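Reading time: 4 min
Shares: 13 | Comments: 3

Progress Report to the Stonbridge Fund
Clisico Training Workshop, Gear and Plate Assembly Course
16 April 2021

1. Purpose of this report

This report covers the second period of the grant awarded to Clisico by the Stonbridge Fund for practical instruction in mechanical assembly. It describes the condition of the teaching materials, the work carried out at the benches, the use of funds, and the matters on which a decision from the Fund is requested. It should be read together with the report submitted in November, which dealt with the fitting out of the room.

2. Teaching materials

The grant provided for 40 assembly kits. All have been delivered by Grabowska, the supplier named in the original application, and all have been entered in the workshop register. Each kit contains a base plate, a set of steel spur gears, the pins on which they turn, and a printed assembly sheet. The register records the date of issue, the bench number and any mark or damage noted on return.

At the time of the November report, 13 kits were awaiting replacement pins. The first pins supplied were slightly oversized and the gears would not seat without force. Grabowska accepted the return of these pins and supplied new ones at no charge to the grant. The kits concerned were released for teaching once a gear had been fitted to each pin by hand and turned freely through several full rotations.

The bench surfaces have also been changed. Bare tops were found to mark the underside of the plates, and small parts rolled easily to the floor. Dark woven fabric is now laid under the work. It is inexpensive, it can be shaken out at the end of a session, and bright metal parts are easy to find against it. The cloth does crease with use and must be pulled flat before a plate is set down.

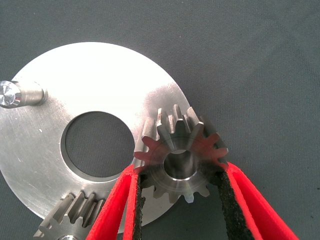

Surface wear on the plates remains within what was expected. Light scratches come with repeated handling and do not affect the fit of the parts. Dust is a greater concern, as grit under a gear can be felt as soon as the assembly is turned. Learners are now required to wipe the plate and the pin before fitting, and a brush has been added to every bench.

3. Instruction

A total of 310 bench hours were delivered in the period, against the target set out in the grant agreement. Groups are limited to 8 learners. The course begins with the identification of parts and the care of machined surfaces, continues with the fitting of a single gear, and ends with a complete train that must run without binding.

The most common fault remains lowering the gear at an angle. The bore then catches on the edge of the pin, and the learner tends to press down when the part should be lifted and started again. The assembly sheet has been rewritten to place this instruction at the top of the page. Instructors report fewer damaged edges since the new sheet came into use, although the register does not yet cover a long enough period to confirm this.

The session on meshing has been lengthened. Learners were able to place two gears correctly but were often unable to explain why the teeth would not engage, and the earlier timetable left little room for discussion.

4. Use of funds

Spending on kits and bench equipment is complete. Spending on instruction is in line with the approved budget. A small balance remains under consumables, chiefly wiping cloths and light oil. Storage trays were ordered from Privon and arrived later than agreed; the delay did not affect teaching, but kits were kept in their delivery cartons for part of the period and several assembly sheets had to be reprinted.

5. Matters for decision

The Fund is asked to approve the transfer of the consumables balance to the purchase of spare pins. Pins are the part most often mislaid, and a kit with a pin missing cannot be issued. The Fund is also asked to confirm that the kits may remain in the workshop after the end of the grant period, for use in the evening course.

The next report will include the full register of kits and the results of the final assembly test.

Submitted by the Clisico Training Workshop

Comments (3)

benchfour
The fabric is a big improvement. I used to spend half the session on my knees looking for pins.

R. in Stores
Will the new assembly sheet be posted for download? Ours is the old version and the note about angle is on the back.

millside_tutor
We had the same trouble with oversized pins on another order. Worth checking every one before the kits go out.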